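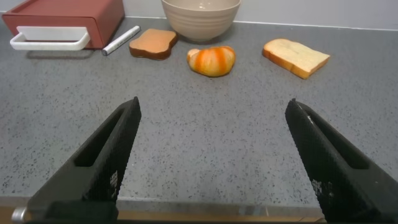
The open gripper at the Madenside counter, with toast, croissant and bread toward the back.

Madenside wants us to believe that the way to a useful kitchen robot runs through a lot of pretend breakfast. The group has been gathering examples since March for a learning system it calls Nastine, and as of 15 April 2023 it had 2,563 of them on disk. Each one is a short run in which a person steers the arm through a small chore, such as moving a slice of bread from one spot to another, while the wrist camera records.

That is a big pile of bread moving. Whether it is a useful pile is harder to say.

Of the total, 485 were thrown out in review. The project notes put most of those down to "operator hesitation," a phrase that covers a lot of ground. If a person stops to think before closing the fingers on a croissant, is that a bad example or a good one? Madenside says bad. The Onuoha lab, which will train on the same files, has asked to have the rejects back. The two have not settled it, and the files are sitting in a separate folder for now.

My bigger complaint is about the counter. Nearly everything so far was collected on two surfaces, both at Madenside, and the speckled gray one got the larger share. A system that learns on it may well learn the speckles too. The same goes for the food, which is play food and keeps its shape however it's pinched. Real toast sheds crumbs and real croissants flatten. I asked whether any trials with actual bread were planned and was told they were "under discussion."

The first outside check comes at Diltthorpe, where Nastine will be run on a different counter with objects it has not been trained on. The pass mark had not been set when this issue closed. I would like to see it in writing before the arm moves, and I would like the failed attempts published along with the good ones.

Readers who want the collection notes can ask for them through the newsletter desk. They are long, and the section on lighting is still blank.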